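Wiedersehen mit Okoro: Wie ich mich in eine Band neu verliebte
Montag, 1. November 2021

Ich gebe es gleich zu: Ich hatte Okoro abgeschrieben. Das letzte Album lief bei mir genau zweimal, danach verschwand es im Regal zwischen einem Livemitschnitt und der Steuererklärung. Und dann kommt im September diese neue Single, »Caltex«, und ich sitze morgens in der Küche und drücke sechsmal hintereinander auf Wiederholen. Sechsmal! Mein Kaffee war längst kalt.
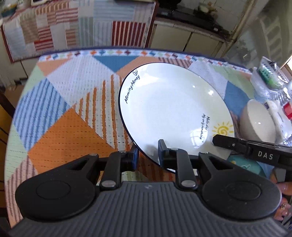 »Morning Honey« in Blau auf weißem Teller, dazu eine gelbe Sonne.

Zur Erinnerung, falls ihr damals noch nicht dabei wart: Okoro kommen aus Ustville und haben ihr Debüt vor 16 Jahren in einer Auflage von 1000 Stück selbst pressen lassen. Ich besitze eins davon, mit der Nummer auf der Rückseite, und nein, ich verkaufe es nicht (bitte hört auf zu fragen). Das war Gitarrenpop mit viel Hall und wenig Geduld, kaum ein Stück länger als drei Minuten. Später wurden die Lieder länger, die Synthesizer dicker, und irgendwo auf dem Weg bin ich ausgestiegen.

»Drornum«, das neue Album, macht es mir leicht, wieder einzusteigen. Der Opener beginnt mit einem Bass, der so trocken klingt, als stünde der Verstärker in einem Wandschrank. Dann kommt das Klavier dazu, leicht verstimmt, und erst nach fast zwei Minuten der Gesang. Beim ersten Hören fand ich das zäh. Inzwischen warte ich auf diese Stelle wie auf den Freitagabend.

»Caltex« ist natürlich der Hit, da wette ich meine Kopfhörer drauf. Noch lieber ist mir aber das vierte Stück, eine Ballade ohne Refrain, in der es anscheinend um einen Umzug geht, vielleicht auch um eine Trennung. Ich habe den Text dreimal gelesen und bin nicht schlauer. Die Trompete am Ende hätte man weglassen können, die klingt nach Stadtfest. Und Lied sieben überspringe ich meistens, tut mir leid. 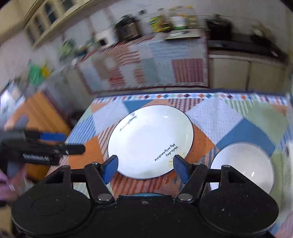
Weißer Teller mit dünnem schwarzem Rand.

Live habe ich das Ganze auch schon gehört, bei der Vorpremiere in der alten Markthalle von Ustville. 1230 Leute passten an dem Abend hinein, und ich stand ganz hinten neben der Garderobe, wo man zwar nichts sieht, aber den besten Klang hat (alter Trick, gern geschehen). Das komplette neue Album am Stück, danach vier alte Sachen als Zugabe. Beim Schlusslied vom Debüt haben sie den ganzen Mittelteil rausgeworfen und durch das Klavier ersetzt, und ich hatte Gänsehaut bis zu den Knöcheln.

»Drornum« gibt es ab sofort digital und auf Vinyl, die Erstpressung kommt mit Textheft. Meine ist bestellt. Das Regal wird umgeräumt, die Steuererklärung muss woanders hin.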